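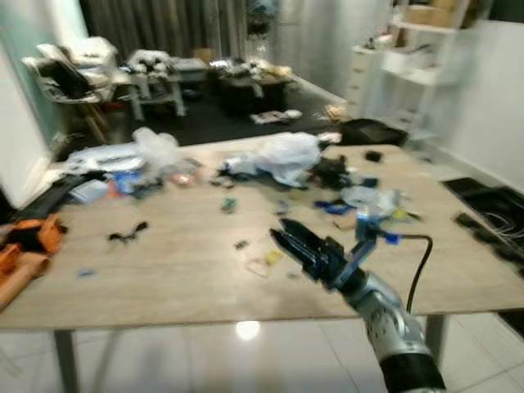
Varnetside work table – light wood-grain top, gray metal legs

Big table, plenty of room to spread stuff out. Bags, packets, small parts, whatever you've got going. Pale top goes with most rooms. Wipe with a damp cloth, no bleach pls.

Item no. 1487. Price 334, legs included. Ships flat in 5 days – assembly takes two people. Chair not inlcuded. 24 month warranty on the legs, top is not covered for scratches.

Bulk orders – ask for Rosaura Montoya at Nerkero.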